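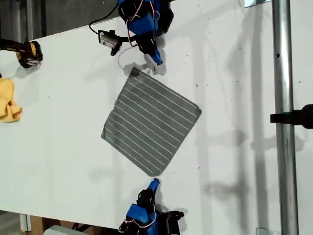

Gray striped cloth flat on the white table.

19 Dec 2023
PA notebook, Terdale hall, small room

Goal for this session: find out why the support act always sounds thinner than the headliner through the same PA. Complaint has come up since March. Usual explanation is that the guest engineer gets no time, so the opener runs on leftover settings. Wanted numbers.

Rig: house PA, two tops a side, one sub a side. Huken desk, 40 channels, current firmware. Measurement mic on a stand at the mix position, capsule at ear height for a standing listener. Pink noise, then the same multitrack recording played twice through the desk, once on the headliner scene and once on the opener scene. Fader positions matched by hand between the two.

Room was empty both times. Figures below do not carry over directly to a show with people in it.

Run 1, headliner scene. Response flat enough down to the sub crossover. Vocal sits well clear of guitars. Nothing to report.

Run 2, opener scene. Vocal group is 8 dB down between the low mids and the presence region compared to run 1. Found a Tostidton compressor insert left active on the group with a low threshold. It was clamping on nearly every line. Bypassed it and the two traces lined up to within what I would expect from moving the mic stand.

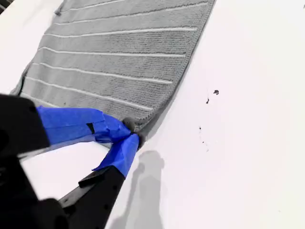

Microfiber towel, stripes and hem.

Second problem, smaller. Opener scene has the subs fed from the main bus, headliner scene feeds them from an aux. With the main bus feed, every open vocal mic puts stage rumble into the subs. High-pass on the vocal channels was off in the opener scene. Set it on for all vocal channels and stored.

Note on the delay between tops and subs: I get 2,193 microseconds at the mix position. The old sheet has a different value, but that sheet predates the subs being moved forward. Changed it in the processor and wrote the new value on the lid of the rack. Please do not change it back without measuring.

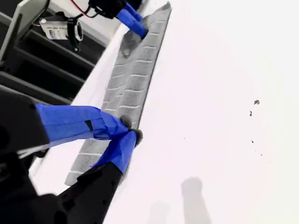
Monitors

Wedge 3 has a buzz that follows the cabinet when swapped to another amp channel. Loose grille screws were part of it. Tightened, still there at high level – suspect the HF driver. Marked with tape and moved to the repair shelf. The Wikström spare is in its place for now. It needs less gain than the others, so watch the send.

Ring-out of the two downstage wedges went fine. One narrow cut each. Kept them out of the stored scene, as they depend on which vocal mic the band brings.
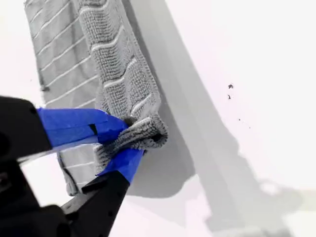

Towel gathered between the blue-taped fingers.

Changeover

Timed a dry run of the changeover from the opener scene to the headliner scene. 30 seconds on the desk, including the mute check. The slow part is repatching the drum sub-snake, and that is a stage job. Color labels on the tails would help, the present ones are unreadable under blue light.

Open items

Repeat runs 1 and 2 with an audience in, using walk-in music only.
Ask for a line check slot for openers before doors. Even a short one would have caught the compressor.
Driver for wedge 3. Part number is inside the lid.
Lock the opener scene once the new version has been used at one show.
Old delay sheet still pinned by the rack, take down.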